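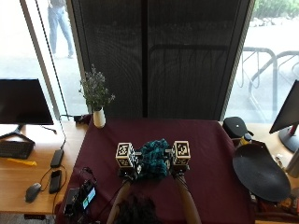
Picking up the teal piece on the maroon cloth, flowers at the back.

Frida Blöndal wrote:
> Does the plaid need ironing before I fold it? Mine comes
> out crooked every time. I have 14 to do for October.

Frida,

No ironing. Lay it on a cloth in one plain color so the edges show up. Pick it up with both hands, let it hang, then put it down and smooth from the middle out. Fold along a dark line in the plaid and the corners should meet. If they don't, open it up and start again.

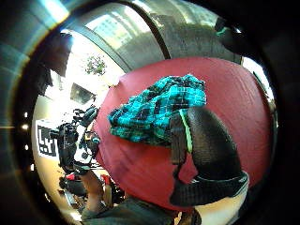 The plaid in a heap on the cloth, turquoise squares and dark lines.

I allow around 4 minutes for each one. Stack them with the fold facing you. Sigrún has the box for the Hundale table and can take yours too.

Guðlaug Bech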